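Where the Shoes Go: Sorting Out Children's Footwear in a Small Hallway

Lokville is a town of narrow row houses, and most of them have the same front hall. The door opens inward, the stairs start almost at once, and whatever is on the floor gets kicked, stepped on or pushed under the radiator. In a house with children, what is on the floor is shoes.

Children's shoes are harder to store than adult shoes. They are small enough to disappear behind things. They change size before they wear out. They come off fast and in odd places, one by the door and one on the third stair. A family with two children can easily have 15 pairs in the house if rain boots, school shoes, gym shoes, slippers, sandals and the pairs waiting for a younger child are all included.

The usual answer is a rack, and the usual rack is made for adults. The bars are set too far apart for a short sole, so a child's shoe tips forward and drops through. Closed cabinets with tilting drawers look tidy in the store, but a four-year-old cannot work the drawer without trapping a finger, and an older child will not bother. Baskets are popular for the same reason a pile on the floor is popular. Shoes can be thrown in. Getting a matching pair back out at ten past eight in the morning is another matter.

What seems to work best in the halls I looked at for this article is a low, flat surface. It can be a shelf, a bench or the top of a storage unit, as long as a child can reach it without climbing and can see the whole pair at once.

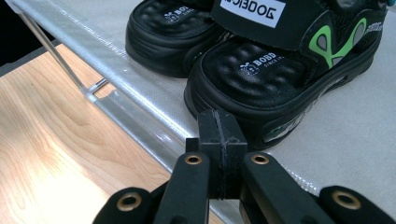 Sandals are the best place to start, as they are the pair most often put on without help. A strap that closes with hook and loop can be managed by a child who is years away from tying a bow, but the child still has to find both shoes and get them on the right feet. Stored side by side and pointing the same way, like the black BOBDOG pair on its pale fabric surface, they are ready to be lifted down together. Thick soles with molded grooves need a look before they go on any light-colored cover. Grit sits in the grooves, and so does dried mud, and both come off later when the sole flexes. An old toothbrush kept by the door will clear them. The bumps on a massage footbed collect sand in the same way, and a wipe with a damp cloth gets most of it.

Fabric storage units have become common in small halls, and they have points for and against. They are light, they can be carried upstairs when guests are coming, and they have no hard corners at knee height. The covers are often a non-woven material that does not fray much but does not like scrubbing either. Wipe it with a cloth and a little dish soap, and let it dry before anything goes back on top. A machine wash usually leaves it limp. If the top sags, a piece of thin board cut to size and slid under the cover will hold it flat. Wet boots should go somewhere else. A plastic tray does the job, and a baking sheet that has seen better days does it just as well.

In Bolness, where the older apartments have no hall at all, the front door opens straight into the living room. Families there tend to keep shoes in two places. The pairs in daily use stay by the door, and everything else goes in a closet or under a bed. The rule in one apartment was two pairs by the door for each person, changed over when the weather changed. In April the rain boots stay and the winter boots go. The sandals come out when it is warm enough to leave the windows open in the evening.

That changeover is the time to check sizes. Stand the child up in the shoe with the heel pushed back and look at the front. Toes should not reach the edge of an open footbed or press on the inside of a closed toe. A common method for closed shoes is to take out the insole, if it lifts out, and have the child stand on that. Last summer's sandals very often fail. It is better to find out on a quiet afternoon than on the morning of a trip to the lake.

Straps are the next thing to check. Hook-and-loop tape stops gripping when it fills with lint, and parents throw out sandals for this when the tape could be cleaned. Use a stiff brush or a fine comb and pull the fluff out along the rows of hooks. If the soft side has gone bald, a shoe repair shop can sew on a new piece. Whether that is worth paying for depends on how many children are still to wear them. Close the straps before putting sandals away, so that the hooks do not pick up more lint or snag on the pair next to them.

Pairs saved for a younger child should be cleaned before they are packed, and they should be fully dry. Stuff closed shoes lightly with paper. Sandals can be packed flat, sole to sole. Write the size on the outside of the box in large numbers, as the size printed on a shoe is often worn away by the time the shoe is outgrown. Clear boxes from Clikon are sold in the hardware stores here and stack well, though the lids crack if they are stood on. Plain cardboard is fine in a dry closet.

For the daily pairs, labels help less than people expect. A child who cannot read walks past them, and a child who can read does not need them. An outline works better. Stand the shoes on a sheet of paper, draw around them, and fix the paper to the shelf. Young children like putting a shoe on its own shape. The paper will need to be replaced when it gets dirty or when the feet grow.

Fitzsimmons, the furniture store on the Lokville road, carries a low open bench with one shelf underneath, and it was in several of the halls I visited. Its shelf is deep enough for children's shoes to stand two rows back. In practice the back row is forgotten. Most people had ended up using the bottom for adult shoes and the seat for the children's, which leaves nowhere to sit, and they put their own shoes on standing up or on the stairs.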